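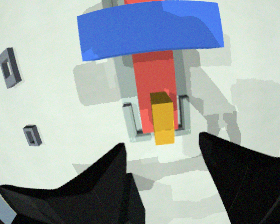

Chapter 4
Buying an Arm You Can Practice On

In the last chapter I made you do a lot of arithmetic about reach and payload, and I'm told by the people who tested these pages that it was a slog. Sorry! We're going shopping now, which is more fun, though I'm going to be a pain about that too.

I've taught the introductory manipulation course for long enough to have bought badly several times over. The worst was an arm I chose entirely from a brochure. It was a lovely arm. It came with a pendant the size of a lunch tray and a programming language that only worked on the pendant, so my students stood in line to type one at a time. Half the semester went to standing in line. I still have the pendant in a drawer, and I take it out when somebody in the department tells me they've found a bargain.

So this chapter works through one real purchase from start to finish. The product is the Torivska, a small tabletop arm with a two-finger gripper, sold by a company called Promov as part of a teaching kit. With the kit you get the arm, the mounting plate, a box of task parts, and a license for Ovex, the simulator that goes with it. You can also rent Ovex without the arm, and by the end of the chapter you may think that's the better deal. I go back and forth on it myself.

4.1 Start with the simulator

My first rule of reviewing any kit is to open the software before you open the box. If the vendor won't let you have the software before you pay, write that down, as it tells you something about how support calls are going to go.

Ovex gives you a view from the wrist, looking past the two black fingers at the work surface, and most of your students' time will be spent staring at exactly that. Get used to it early. The fingers take up a lot of room at the bottom of the view, and beginners keep wanting to move the camera somewhere nicer. Don't let them. A wrist camera on a real arm has its own gripper in the way too, and learning to judge a grasp past your own fingertips is a big part of the job.

Look at the yellow cube, sitting right ahead of the gap between the open fingers. An easy first grasp, you'd think, and then you notice that it's up against a long red bar, and the red bar is in a gray fixture with short raised side walls, and there's a wide blue slab lying across the bar farther up. Now it's a planning problem. Which piece do you go for first? Can the fingers come down on either side of the cube without touching a wall of the fixture? If you want the bar, what has to happen to the slab?

I give students this layout before I've taught them anything about sequencing, and I let them argue. Flora Dow, who co-teaches the lab section with me, likes to have them write their order of moves on paper and hand it in before anyone touches a keyboard. I was against the paper at first (so much paper!) but she was right. It's very hard to pretend afterward that you meant to knock the slab off.

One more thing about the view. The shadows in this simulator are blocky and soft gray, and there are a lot of them on that pale surface. You can make out something like the arm's links and gripper in the one off to the right. Plenty of students will ignore shadows, and some will try to use them to guess how high the fingers are. The second group is onto something, but they need to be careful about it, and we'll come back to depth cues in 4.5.

4.2 What to ask the vendor

Before our trial I sent Promov a list of questions, and I'd encourage you to send your own. Mine went to Siyabonga Mnguni on their education side, who answered every one of them in plain sentences and didn't attach a single slide deck. The ones I cared about most:

Does the same program run on the simulated arm and the real one without edits? (Yes, apart from the speed setting, which has to be confirmed by hand on the real arm. I like that.)

How many students can work in the simulator under one license? (Up to 8 at once. We had to buy a second license, and I wish I'd budgeted for it.)

Can I build my own layouts? (Yes, from a parts library or from a text file. The text file is quicker once you've made a few.)

What happens to my course files if we stop paying? (They stay readable. Get this one in writing, whoever you buy from.)

And the dull one, which you should ask anyway: who picks up the phone? Promov handles software questions itself and sends hardware repairs out to Mutiso, a service firm with its own ticket system and its own hours. Our one repair took 2 weeks, most of it in transit. Ask about loaner arms. I didn't.

4.3 The trial

We ran our trial in January with a small group from the previous year's class. Li-hua Lo set up the logging so we could look back at each attempt, and between them the group made 159 attempts at the stacked-block task in Ovex before we let anyone near the Torivska itself.

What did I learn? Mostly that the simulator is kinder than the arm about contact. If a simulated finger brushed the side of a fixture, the part would often shift a little and settle, and the student would carry on none the wiser. On the real arm that same brush set off the force limit and stopped everything. Wafula Makori got so annoyed by this that he rewrote his approach path to come in higher and straighter, and his program was then the most reliable one we had on both. I've been using it as a teaching example ever since, with his permission and slightly too much enthusiasm.

The gripper I'd call decent. The tapered tips get into narrow spaces well, and the open and close commands do what they say. I was less happy with the grip force setting, which is a slider with no units on it. A slider! In a teaching product! I complained, and the version we installed on 02/08/2022 added a number next to it, though you still have to dig through the manual to find what the number refers to.

Reset time is the other thing I'd watch. In Ovex a student can put every part back with one key. On the bench it's done by hand, and a careless reset changes the task for whoever goes next. We ended up drawing outlines on the mounting plate with a paint marker. Promov could print them there for almost nothing and I've told them so.

4.4 Before you go on

Work through the following with a partner if you have one. You'll need your notes from Chapter 3 for the second item.

Write out an order of moves for clearing the blue slab, the red bar and the yellow cube, then write a different order that would also work. Decide which one you'd trust on a real arm and say why.

Using the clearance method from Chapter 3, list the measurements you'd need from the vendor before you could say whether the fingers fit around the cube where it stands.

Draft five questions of your own for a vendor. Aurora Godinho, who edits this series, suggests swapping lists with another pair and crossing out anything a brochure could answer. I tried it with my own list and lost more than I'd like to admit.

Keep your order of moves somewhere safe. In 4.5 we take the same layout and start working out how far away everything is.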